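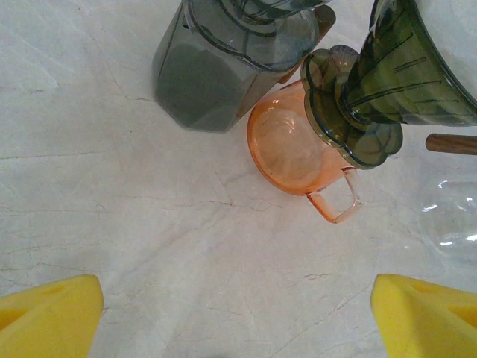 Lurdes Rocha asked us once whether a fingertip really deserves a whole company. We've thought about it, and we have seven people on payroll who say yes.

Baltach compares grippers for a living. You send us a pair, we bolt it to an arm and give it kitchen things to pick up: cups, handles, slippery plastic with no sensible place to hold. Every candidate gets 100 tries. Foam does better than its looks suggest. Expensive does worse than its brochure suggests, and we put that in the report too.

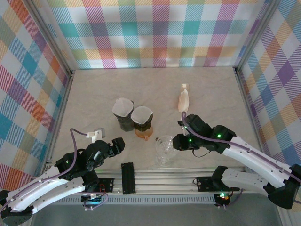 The report runs to 50 pages, most of them tables. We also try out wrist cameras and controllers, and we'll tell you which ones we'd buy with our own money. So far it's a short list. Our shop closes in August, when the arms get new cables and we get lunch.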